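Subject: Re: [manip-data] Which demonstrations to keep, and how to start them
From: Vesela Radulović
Date: September 10, 2019 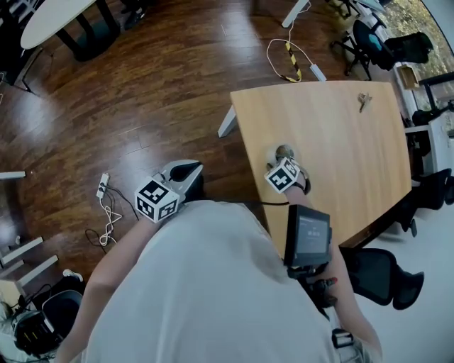
1. Your question about the start position

Hello Barış, hello all,

Thank you for the long message. I answer in parts, and I put your text where I need it.

Barış Karaca wrote:
> We have started with the wearable grippers in the Penstead office and we
> have 500 demonstrations now, all with the keys. When I look at them, the
> first second is very different from one person to another. Some start
> with the arm already above the table, some start with the arm hanging
> down. Should we ask everybody to start from the same place? And do you
> cut the beginning, or do you leave it for the training?

We had the same discussion in July, when we recorded the first set for Panance. At that time we asked people to start always from one marked point on the table. It was a mistake, in my opinion. The policy learned the marked point very well, and when we moved the arm to the side by the width of a hand, it first went back to the point and only then looked for the object. You could see it in nearly 11 runs one after the other before we understood what it was doing.

Now we ask only that both marker cubes are visible to the head camera before the recording starts. Where the arms are is the choice of the person. One gripper can be held to the side, away from the table, with the other hand already resting on the wood. For us this is a good start. I would keep such recordings and not correct them.

About the cutting: we cut nothing by hand. The script drops everything before the first moment when the two cubes are tracked together without interruption. If the tracking is lost later, we keep the recording but mark it, and somebody looks at it.

2. The keys

> The keys are difficult. They are small and they lie flat, and people
> often push them with the finger instead of gripping. Do you count a push
> as a failure?

No, we do not count it as a failure if the keys are in the gripper at the end. People push flat things before they pick them up, and I want the model to see this. But I ask the person to do the push with the gripper. If the push is done with the bare hand, the training has no useful action for it, and then the object moves by itself from the point of view of the model. Those recordings we delete.

Please also change where the keys lie. If they are always near the far side of the table, you will have long reaches only. We use 3 zones (near, middle, far) and the person who does the recording takes a zone from a list printed before the session. Without the list, everybody puts the object where it is comfortable for the arm.

3. Background

> Should we clean the room? There are power strips and cables on the floor
> and the chairs are never in the same place.

I would leave it. The model for Nivance was trained in a very clean room, and it became confused by the first chair it saw in the real place. Chairs in different positions are good for you. The cables on the floor are fine for the images too, but for the people who walk around with the equipment on the arms they are not fine. Please put more cable protectors where people step. One of our colleagues pulled a cable with the foot in the middle of a session and we lost the files of that hour.

4. The small screen on the arm

You did not ask this, but I want to mention it. We found that people look at the screen during the movement, and then the head turns and the camera turns with it. Now we say: look at the screen before you start and after you finish, not between. With new people you have to repeat it several times. Check also that the knob of the mount is tight. Ours became loose slowly, and the screen turned a little during each session until it touched the wrist.

5. What I would like from you

Could you send me 2 sessions from different people, with the calibration files, before you record more? I would like to run them through our checking script and compare the tracking with ours. The version for the Ots format is ready, but I tested it only on our own data, so it is possible that your timestamps will not be read correctly. If it is so, please send me also the raw log.

I am not sure about one thing, and maybe somebody else on the list can answer. When the left and the right gripper have different clocks, do you correct this at recording time, or later? We do it later, and I am not happy with the result for fast movements.

Best regards,
Vesela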